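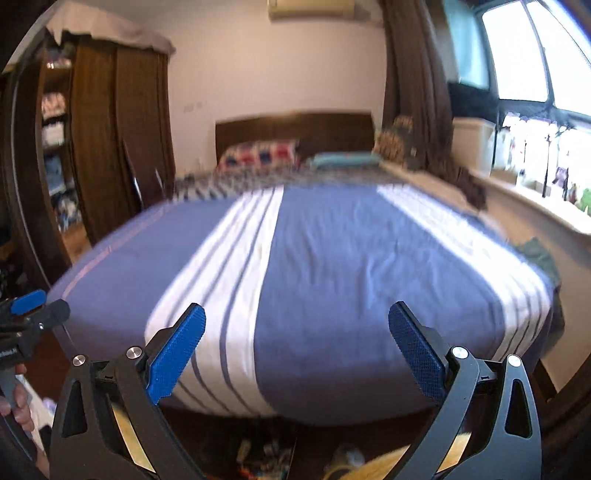 Blanket wash trial, entry 6 – shrinkage and bleed

20 Jan 2022

Picking up from last time. Goal is still the same: find a wash we can print on the care card for the striped blankets without getting complaints back in May when people wash their winter bedding and put it away. The blue is the problem, the white stripes show everything.

Cloth: blue-violet with the wide white bands, Himau mill, second lot. First lot is used up except for the offcuts in the drawer, don't mix them, the dye is not the same. Lot 2 feels a bit drier in the hand.

Swatches cut on the straight, one edge overlocked, one left raw. Marked with the laundry pen at the corner. Gauge marks sewn in with white thread this time, the pen marks washed out in entry 4 and I had to throw out the whole set.

Starting length between marks 289 mm on all of them. Checked twice.

Wash A – cold, short cycle, Najjar liquid, line dry
No bleed on the white that I can see by the window. Length unchanged. A little stiff, went soft after a shake. Boring, good.

Wash B – warm, normal cycle, same liquid, line dry
Faint gray cast on the white next to the blue edge. You have to hold it against an unwashed piece to see it. Lost 2 mm. Raw edge frayed more then I'd like, overlocked edge fine.

Wash C – warm, normal cycle, tumble low
Lost 17 mm. Way too much. Stripes pulled wavy where the white meets the blue, so the two yarns are not shrinking together. Pressed it damp and it came partly flat but you can still feel the ridge with a thumb. Also pilled.

Repeated C to be sure, new swatch, same drum. Same result near enough. Not doing it a third time.

Rinse water from B: light blue in the jar. Rinse water from A: clear. C jar got knocked over before I looked at it, my fault, lid wasn't on.

Tried the vinegar soak on one B swatch beforehand because everybody swears by it. No difference in the gray cast, none at all. Smelled up the back room. Leaving it out of the card.

Color catcher sheet did pick up blue in wash B and the white came out cleaner. So maybe mention on the card "wash alone the first time" and skip the rest. Needs to fit on one line in the small type.

Weights, full blanket off the roll edge, not a swatch: the Rurkoden drum takes one and it's packed tight, doesn't turn over properly. Two spots on the fold stayed dry in the middle after a full cycle. If customers have a small machine they will have the same trouble. Ask Werkaneck if they'd run a full one for us in the big washer, they did the quilts last year and were decent about it.

Swatch card no. 173 is the one to keep as reference for lot 2, unwashed, in the envelope, NOT on the window sill. The old reference faded on one side.

To do
– wash A again x5 on the same swatch, check bleed after each
– dry cleaning swatch, still not sent
– iron test on the white, medium, with and without cloth
– re-sew gauge marks on the spare set
– order thread, the white is nearly gone
– ask the mill if the white yarn is preshrunk, they said yes by phone but the C result says otherwise. Get it in writting

Draft for card: cold wash, alone first time, do not tumble, dry flat or on a line. Hold off printing untill the x5 is done.

Last updated after second C run
Contact the workshop | © Werkaneck Textile Notes | Back to top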